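Rhea Bañez resets the bench herself after each run. "Blocks, rail, bead, cup," she says. "Then I move something a few centimetres so it's a different problem."

Her group at Drollham has recorded 2988 attempts since March.
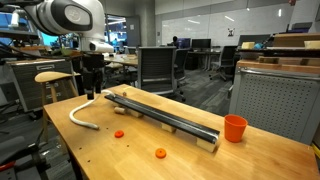 The failures stay in. "If you only show it tidy runs, it never learns to recover," Bañez says. She labels up to 34 a day, and colour changes are next.

COMMENTS

Maeve G.: Who checks the labels?

Imelda: Would love to read a follow-up on this.

We use cookies. Accept | Settings

Contact | © Colidcombe | Back to top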